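February, notebook, back bench, started writing at 4 pm

OK, the sourdough starter trials. I said I'd write this up before I forgot which jar was which, and I've already half forgotten, so bear with me (Ayane, if you're reading, the jar with the blue tape is yours and I did not touch it).

Teder is the rye one. Pister is plain white flour, and McIntyre is the fifty-fifty mix that Ayane swears by. All got fed at 9 this morning, 50 grams flour and 50 grams water, same scoop, same tap. Lids on loose this time! Last month I screwed Teder down tight and it hissed at me like a cat when I opened it.

Teder had climbed 39 mm above the rubber band by noon and was already starting to sag in the middle. Smells like green apples, a bit of paint thinner at the end. Pister only managed 16 mm and looked sulky about it. I think the spot by the window is too cold for it, so I moved it over next to the fridge motor and we'll see. McIntyre was somewhere in between and I forgot to measure before I stirred it, which is entirely my own fault.

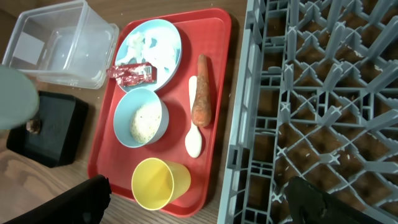
Anyway, the float test. I dropped a spoonful of each into a glass of water right after noon. Teder floated, McIntyre floated and then slowly tipped over and went down, Pister sank like a rock. I don't totally trust this test (Ayane trusts it even less, she says you only learn how wet your spoon was) but I like doing it and it costs me a glass of water.

Bake plan: Teder goes into the Jinance loaf tonight, the one with the caraway. I want the dough a little stiffer than last time, so hold back some of the water and add it only if it feels tight after the first fold. Folds every half hour, 3 of them, then into the cold overnight.

Still to do: find the good razor blade. Buy more rye. Ask Ayane if her freezer backup of McIntyre ever woke up again, and if not, give her a spoonful of mine.

Checked Pister again at 5:30. Tiny bubbles along the glass, so maybe it was the window after all. Feeding it once more before I go home.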